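4.2 Descalcificación del hervidor Nemlow 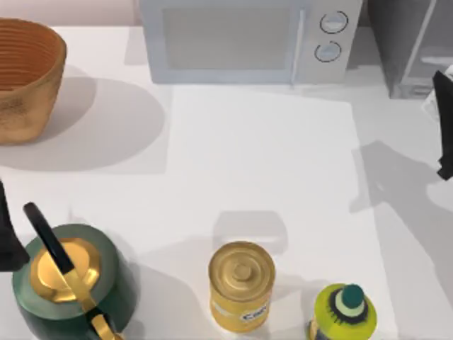

¿Cuándo conviene descalcificar?
Cada 300 ciclos de hervido, o antes si el fondo presenta manchas blancas.

1. Desconecte la base y espere a que el aparato se enfríe.
2. Vierta 1 litro de agua y 4 cucharadas de ácido cítrico.
3. Hierva y deje reposar veinte minutos.
4. Vacíe y aclare dos veces - sin sumergir la base.

Nota: el contador se pone a cero manteniendo pulsado el botón durante 3000 ms.

PRECAUCIÓN: no utilice lejía ni estropajos metálicos. No mezcle el ácido cítrico con otros limpiadores.

Revisión: Vega Vallejo, 16/09/2022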